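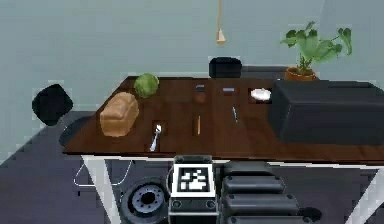 Re: Does storing bread next to cabbage really make it go stale faster?

mudlark57
My sister-in-law read somewhere that you should never keep a loaf near a cabbage because the cabbage "gives off gas" and the bread goes stale in half the time. She has now rearranged my kitchen. Anyone know where this comes from? Sounds like nonsense to me.

Oravec
It's on the Guvemo blog, along with an ad for their $74 bread box. Make of that what you will.

tinroof_pat
The gas part is real, though. Ethylene. Put apples next to your greens and see what happens.

mudlark57
Sure, but bread isn't ripening. It's already baked. What is the gas supposed to do to it?

Solveig Solberg
I baked for a shop in Skerbridge for years and we kept loaves on the same shelf as vegetables all through June, when it was hot back there. Never noticed a difference. Staling is mostly the starch firming up as the loaf sits. The fridge speeds that up. A cabbage doesn't, as far as I ever saw.

tinroof_pat
"As far as I ever saw" isn't a test. Shop bread gets sold the same day.

Solveig Solberg
Not in Skerbridge it didn't.

kettle_and_co
I'm with Pat on this one. I kept half a cut cabbage in the same cupboard as my sourdough and the bread smelled like a school cafeteria by morning. Maybe that isn't stale exactly, but I wasn't going to eat it.

mudlark57
OK, smell I believe. That's a different claim from the one on the blog. The blog says stale, and it says "studies show" with no link to any study. I went looking for half an hour and found the same paragraph copied onto 3 other sites, one of them selling Plorinel bags.

Oravec
I have the Plorinel bags. Bread went moldy on day four, same as in the paper it came in. Threw the rest of them in a drawer.

tinroof_pat
Mold is moisture. If you close the bag on a warm loaf you'll get mold in anything.

Oravec
It was cold when I bagged it — I'm not new at this.

kettle_and_co
Has anybody tried it properly? Two halves of one loaf, one with the cabbage and one without, both in closed boxes?

mudlark57
I might. Somebody else will have to do the tasting though, I'd be biased by now.

Solveig Solberg
Use a whole cabbage if the question is gas. A cut one will only tell you about the smell. And put the cut side of the bread down on the board.

tinroof_pat
My money's still on the bread by the cabbage going first. Post it either way.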